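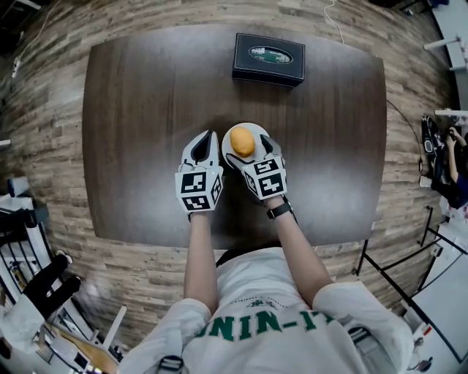
Hand-held grippers at the table, right jaw against the rim of the plate.

Plate pushing demos: how much variety before I train?

3 min read

Tarun Kandpal

I'm collecting demonstrations for a small policy that moves a plate with food on it across a table and lines it up in front of a box. Two hand-held grippers with square markers on the bodies, one on each hand, and the video comes from a camera at head height. So far I have 104 demos from one person. The table is dark brown wood with a shine in the middle.

I trained on the first batch and the policy gets the right jaw to the plate fine when the plate starts a little right of center, where it mostly starts in my data. If I start it on the left, the arm goes to the right anyway and closes on air. I also lose marker tracking on some demos, mainly when the left gripper turns up and away.

Should I record more of the same, or throw some out and start over? I have the table until the end of December and one other person who can help. Training is on the Rikeo box we share, so I can't run it every night.

stunero_mike

Don't start over. Your problem is start positions, and more demos of the same start won't fix it.

Put small tape marks on the table for the plate. We used 20 spots on ours. Shuffle the order, write it down, and have the person work through the list. If you let people pick the spot themselves they go back to the comfortable one every time. Do the same with the box at the back if you want the policy to look for it. If the box always sits in the middle of the far edge, the policy has no need to look at it and will just learn the place.

Decide now which hand does the work. If the left gripper is only there to hover, tell the person where to hold it and keep it the same. If you want the left hand to push when the plate is on the left, record that on purpose, with at least as many demos as the right side has. Mixed habits are hard to learn from. We had two people on the Tisteck job who pushed from opposite sides and the policy averaged them and stopped short of the plate.

On tracking, check how many frames in a row you lose before you toss a demo. A short gap you can fill in. We dropped anything over 17 frames and kept the rest. Look at the glare too. A marker held over a bright patch can wash out if the exposure is on auto. Lock the exposure and move the lamp if it is a lamp.

Keep a separate set of starts you never train on, or you won't know if any of this helped.

dkl_bench

Get a second person in. One person's demos all look alike.

Agarwal_R

Agree with the first answer on tape marks, but take the tape off before you record or make it the same color as the table. Ours showed up in the video and the policy went to the tape.

I would wait on the second person. Fix the starts first, train once, then add them. Otherwise you change two things together and have one slot on the Rikeo to find out which mattered.

Also swap what's on the plate now and then. A round thing that rolls when you push makes people slow down near the end, and that slow part gets into the data.

Tarun Kandpal

Thanks. I'll do 20 spots, lock the exposure and keep 3 of the spots out for testing. Left hand will push on the left side. I'll post again after the next training run.

Related
Gripper width drifts after long sessions
Stunero marker sheets: matte or gloss?
How to label failed demos
Head camera or table camera for two-hand tasks
Splitting demos by person for testing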